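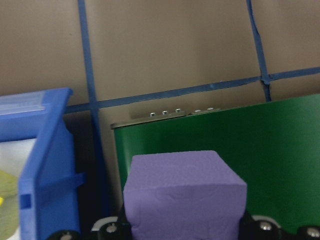
*Purple foam cube between the gripper fingers, bin to the left.*

# Enmont Robotics Club: questions about the sorting project

Last updated July 18, 2024

**What is the project?**

Two arms, one conveyor, one bin. Foam blocks travel along the belt and have to end up in the bin. The project is called Firnar and has run since January.

**Who can join?**

Any student at the college who has passed the workshop safety test. Places are limited to 8 per term.

**Do both arms do the same job?**

The arms share one table, and each team writes code for one of them. Teams swap arms halfway through the term. 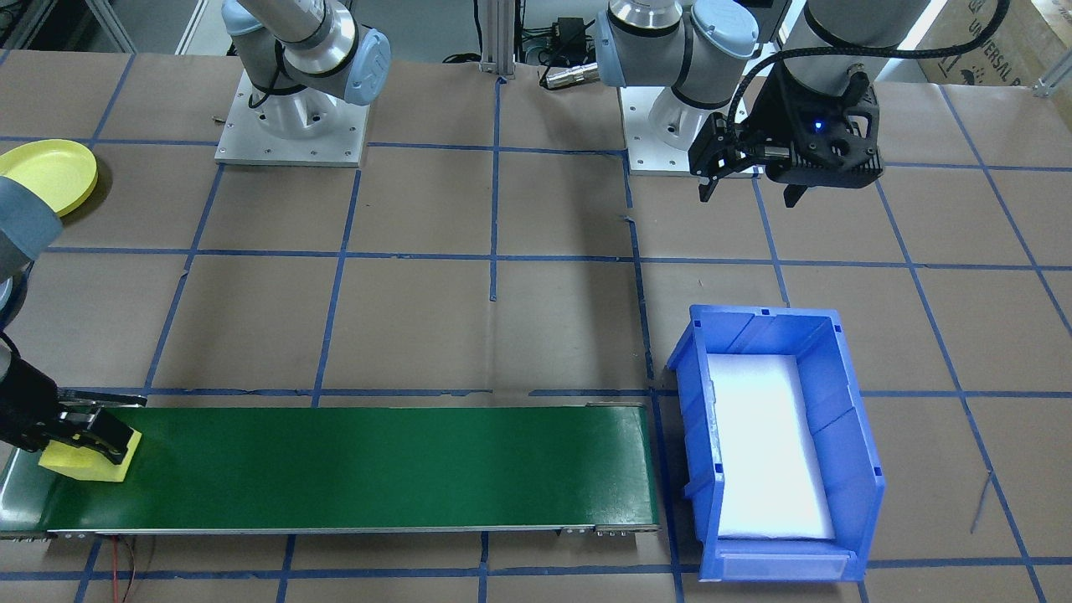
Task division is set by the team, within the rules. An arm may take a block only when the other arm is clear of the belt. With one gripper closed on the yellow block at the conveyor, the other has to wait on its own side, fingers open, until the release signal is sent. Breaking this rule ends the run.

**What is the tape for?**

It marks the cells used in the position files. Cells are named by column letter and row number. Do not peel or move the tape; report damage in the log.

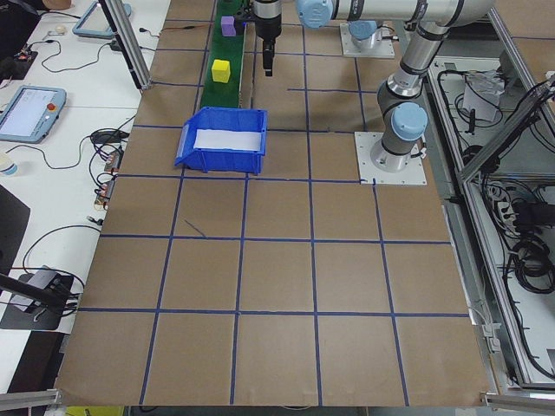
*Two cubes on the belt, bin at the near end.*

**How is a run scored?**

A run has 8 blocks. Each block in the bin scores one point, and a dropped block scores nothing. Ties are settled on time. The best team of the term goes forward to the Ķēniņš Cup.

**How do we line up the wrist camera?**

Open the gripper fully and move to the start pose beside the conveyor. Check that the tape lines run between the fingers and that the edge of the conveyor is in view.

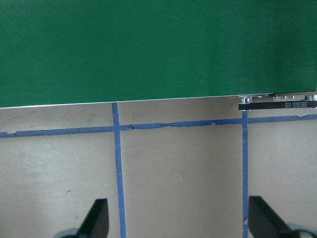 Save a still at this pose before every session and compare it with the last one. If the lines have shifted, repeat the calibration in chapter 39 of the Lima handbook. Old position files must not be used after a new calibration.

**How much data may we store?**

Each team may keep 1000 runs on the shared drive. Delete failed runs first.

**Can we bring our own blocks?**

No. Use club foam only.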